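Bramwell Community Laundry and Corner Store
Progress report to the Zultilton Fund
Mon 1 July

We are very happy with how this stretch has gone, and it's nice to be able to say so with real numbers behind it. Since we last wrote in March, the laundry has handled 1,219 loads. That's well past what we put in the application, and most of the growth came in the evenings, which we only added because people kept asking at the counter.

Evening hours

You'll remember we asked to move part of the staffing money from Saturday mornings to weekday evenings. Thank you for saying yes so quickly! We now stay open until nine, five nights a week. The people who come late are mostly on shift at the Wolport depot or have small kids at home, and a fair number had never been in before. Saturday mornings did get more crowded for a while, but a sign-up sheet by the door has helped with that. We'd like to keep the evening pattern for the rest of the grant if you're comfortable with it.

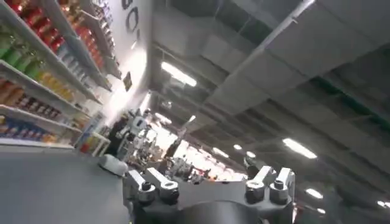
The pay-what-you-can jar is the part we were most nervous about. We had budgeted for it to cover very little. It brought in $500 over the period, all of which went straight back into detergent and into free wash tokens for families referred by the school. We have left the suggested amount off the sign for now. When it was up, people read it as a price, and a couple of them turned around and went home with their bags.

Costs

Water was higher than planned, partly from the extra loads and partly from a leaking supply pipe that took two visits to fix. The second plumber found it in the wall behind the sink. The repair came out of the contingency line, and there's still enough left there to get us through winter. Electricity was a little under. Our new rate with Kolel starts next quarter, so the figure in the attached sheet will change and we'll send a corrected one as soon as the first bill arrives.

Rent is the same. Insurance went up slightly, and we've absorbed it by printing fewer flyers (word of mouth was doing more anyway).
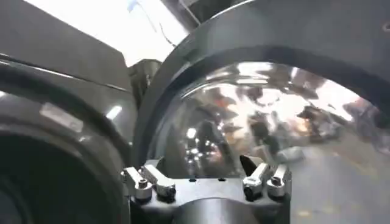 The mending table has been a lovely surprise. It started as a box of thread and a few needles so people had something to do during a cycle, and now there are regulars who come in with other people's hems. We've had zippers replaced, school sweaters patched at the elbow, and one very old quilt that is still being worked on square by square. We didn't ask for money for this and don't need any yet, but a second-hand sewing machine may turn up in the next request - fair warning.

We also ran two short sessions on stain removal and reading care labels. Both filled up. The handout is being redone in larger type after several people asked for that.

What people tell us

We left comment cards on the counter for the whole period, and we've typed up a longer set for you separately. Most are short, and the late opening comes up again and again. 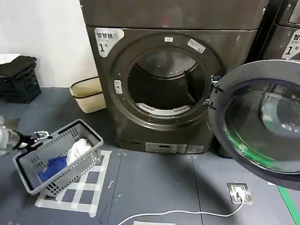 I used to do ours in the bathtub on my day off and hang it all over the apartment, one card reads, and now I come in after work, get everything done in one go and still have my day off. Please don't stop the late nights.

Next steps

Between now and the next report we plan to run the stain session again, set up a simple text reminder for the sign-up sheet, and talk with the school about how it hands out tokens. A few families have told us they'd like to pick them up somewhere less public than the front office, and we think that's easy to fix. The full budget sheet is attached, with the water line marked.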